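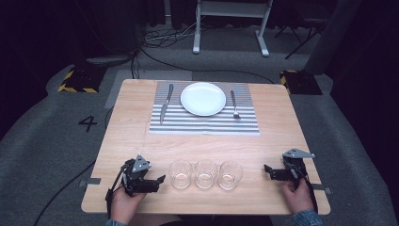

Braltville wants the knife on the right, blade toward the plate, and the fork on the left, and they want it written down before anyone lays another table. Their comment on the draft sheet came in overnight, two lines long, and the second line asked whether the glasses belong on the mat or off it.

May 12, 2019
Table setting, sheet 2, revision after comments
Bench notes, Skanomora place setting work

Fair points, both. The draft only said "knife and fork either side of plate," so a setting with the knife on the left and the fork on the right, tines toward the diner, satisfies it to the letter. Needs fixing in the wording before the sheet goes to Baltbridge.

Reference directions first. Near edge = the diner's edge. Far edge = opposite. Left and right are always the diner's. The old sheet mixed these with "top" and "bottom," and the Agbayani copy has "top" meaning two different things on the same page. Struck out everywhere.

Revised wording, single cover:

Placemat long side parallel to the near edge of the table. Stripes, if any, run left to right. Smooth corners flat by hand before anything goes on.

Plate centered on the mat. Check by looking straight down over the plate. From a chair the near rim hides part of the gap and the plate ends up left or right of where it should be.

Fork left of plate, tines toward far edge, handle toward near edge.

Knife right of plate, point toward far edge, cutting edge facing plate.

Handle ends level with each other, 2 cm in from the near edge of the mat.

Tumbler above the point of the knife, off the rim of the plate, base fully on the table or fully on the mat. Not straddling. A straddled glass rocks on the mat edge, more so on the thick woven mats than on the thin ones.

On Braltville's question: either is allowed, but the whole table has to match. Wrote that in as a separate line.

Tumblers waiting to be placed. The sheet had nothing on this. Added: stand them upright in one row parallel to the near edge, with finger room between them. Touching glasses chip at the rim when one is lifted out at an angle. The gap on the draft was given as "a finger," which came back from Baltbridge queried last time, so now 4 cm between walls. Row goes on bare table, clear of the mat.

Order of work. Tried both orders this morning on the small table.

Order A: mat, plate, fork, knife, glass.
Order B: mat, fork, knife, plate, glass.

B leaves the cutlery to be moved again once the plate is down, every time, as there is nothing to space it from. A needs one small nudge of the knife at most. Keeping A. The old sheet had B with no note on why.

Handling. Plates by the rim, thumb outside the well. Tumblers by the lower third of the wall. Short straight-sided tumblers give no stem to hold and people go for the rim, which leaves prints exactly where the light catches them. Cutlery by the handle only. Polish before laying, not after: rubbing a knife on the mat drags the stripes out of line.

Surface. Pale fine-grained wood shows water rings less than the dark top did, but it shows grit more. Wipe along the grain, dry cloth second. Clear glass on pale wood is hard to judge for cleanliness, so hold each one up to the window before it goes in the row.

Mat length against table width: the 745 mm table takes one mat on a side with room for the row of glasses nearer the diner. It will not take two covers on the same side with elbows. Sheet now says one cover per side at that width.

Timing, for my own interest. One cover in order A, from bare table, some 11 seconds without hurrying. Straightening the mat afterward costs more than laying the plate does. Do the mat properly at the start.

Open items:

Bread plate. Agbayani has it on the left above the fork, Skanomora leaves it out. Left out for now.

Napkin. Under the fork or on the plate. No preference recorded anywhere I can find. Ask Braltville.

Left-handed diners. Draft silent. Leave the setting as standard and let the diner swap.

Stacked plates on the side shelf need paper between them, the glaze on the lower ones is getting dull in rings.

Revised sheet goes to Baltbridge with the change list attached. Next review is in June. Old copies of sheet 2 to be pulled from the drawer under the bench, including the one with the coffee on it.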